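Durketine clear tubs, small rectangular, sold in packs of 10

Jun 27, 2023

I've been selling these little tubs since February and I still get more emails about them than anything else in the shop, so the page was overdue a proper rewrite. If you bought a pack before then, yours are the old shape with square corners. They don't nest with the new ones, sorry! I have 7 packs of the old sort left and you can ask me for those separately.

So, the basics. It's a see-through plastic tub, rectangular with rounded corners, and it comes without a lid. Durketine do make a lid, but it's sold by the 100 and I haven't got the shelf space. A pan lid does no good at all, don't try it. Cling film is fine for a night.

I use mine for beads, for buttons waiting to go back on things, and for the screws when I take something apart (the Groltska lamp took up three tubs and most of a Sunday's patience). Being clear is the whole point for me. I used to keep everything in old mint tins and spent half my life opening the wrong one. You can write on the side with a marker pen and it rubs off again with a drop of washing-up liquid.

Cleaning is easy enough. Warm water, a bit of soap, then dry with a microfibre cloth. Paper towel leaves fluff, and anything scratchy will turn the plastic cloudy, which is how I ruined my first set. I wouldn't put them in the dishwasher. Sum-yee Poon wrote in to say hers have been through on the top rack plenty of times and come out fine, but I'm not promising anything - one of mine came out shaped like a crisp.

If you're sorting small bits, put the tub on something dark. I did it for years on a pale pine table and could never see what I'd dropped. A black surface is miles better, and a cloth folded up next to the tub gives you somewhere to park the fiddly pieces so they don't roll off.
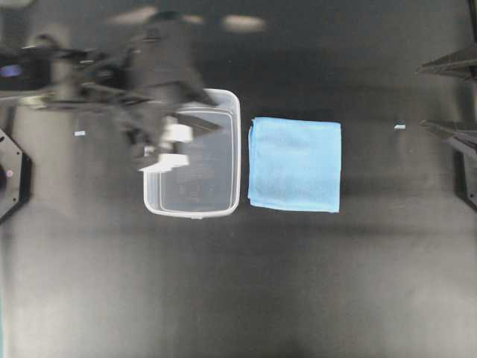 The Quintero tubs are the other ones people ask me about. They're deeper and a bit stiffer, and they cost more. Good for paintbrushes, too deep for beads unless you've got very thin fingers. I stock them in white only.

Postage is the same for one pack or two, so it's worth doubling up with a friend. Orders go out from Zostolberg the next morning, except when I'm at a fair, and then there'll be a note on the front page. For schools and clubs I can get a carton of 1,000 but you'll need to email first, as it comes straight from the supplier and can't be returned once it's opened.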